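Kernport toy and housewares fair, visit notes

Entry for trade visitors opens at 9. The registration desk prints a paper badge and a hall plan, and the plan is needed: Halls A and B are joined by a ramp that is not signed from the A side. The organizers list 211 exhibitors this January, most of them makers of small molded goods, storage products and packaging.

I spent the morning on packaging. Prirden had sample cartons in four board weights and a drop rig set to 60 inches. The heavier grades held their corners. The lightest split along the glue seam on the second drop, and the sales engineer put this down to a change of adhesive. Lead time for printed stock is five weeks, plain stock two.

Kathleen Hegarty of Brorkov gave the one talk I sat through, on sorting mixed returns. Her point was that small toys come back without their boxes, and that the cost sits in handling, far above the value of the goods. She puts the break-even for a manual sorting line at 2,520 pieces a shift. Slides are to be posted later.

Mixed small goods, green table: 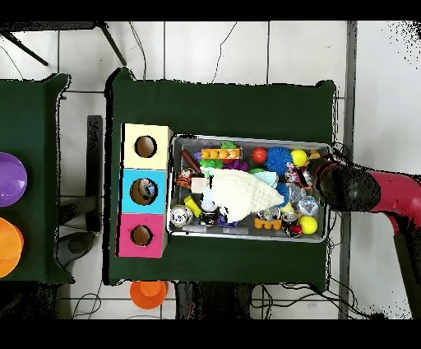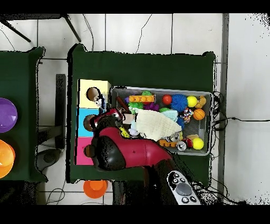
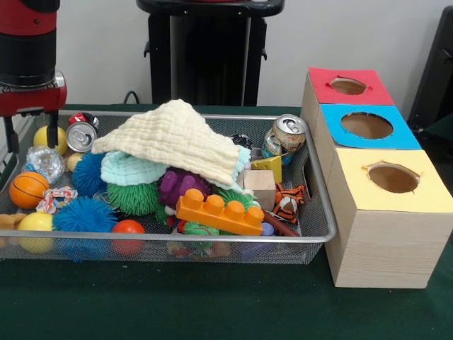
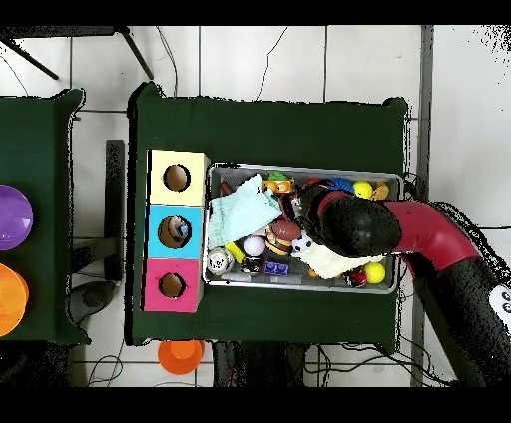
Hall B is colder and better lit. Gu occupies the far corner with injection molds, and the staff will open one on request. The two-cavity tool I looked at had conformal cooling channels and a claimed cycle well under that of their older tool. I asked for wall thickness tolerances and was given a data sheet without them — a follow-up email is pending.

Food is limited to one counter near the ramp, cash or card. Parking on the north side fills before noon. The shuttle from the station stops at Hall A only, and the last one back leaves at 5:40 p.m.

Still to check: Prirden's minimum order, freight terms from Kernport, and whether the Gu tool can run recycled polypropylene.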